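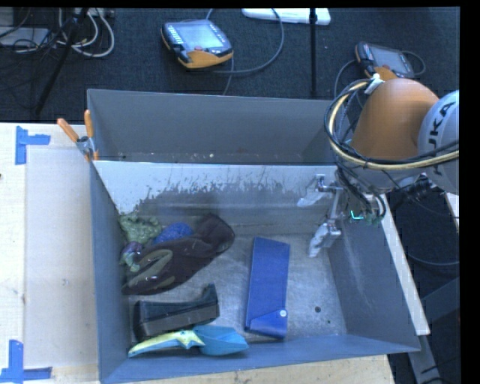 Morenike Sani writes that her odds-and-ends drawer fills up again within a month of every clear-out, and asks whether dividers are worth paying for. They are, if you sort first and buy second.

Empty the drawer onto an old towel. Throw out dried-up pens, dead batteries (to the recycling point) and keys that fit no lock in the house. Put tools back with the tools.

Wipe the drawer with warm water and a drop of dish soap. Leave it open until it dries.

Measure the inside, front to back and side to side, and the height too. Dividers that stand taller than the drawer face will jam it.

Cut-down cereal boxes make good trial dividers. Use them for 3 weeks and move them as often as you like. After that you'll know which sizes to buy.

Keep tape, scissors and string at the front. Candles go at the back, away from the stove side, as they soften in August.

Kelechi Ibrahim lines his drawers with shelf paper and changes it once a year. Cork sheet lasts longer but holds crumbs.

Sticky runners: rub a plain white candle along both rails and slide the drawer in and out a few times. Don't use cooking oil. It turns gummy and picks up dust.

Last updated 13/04/2018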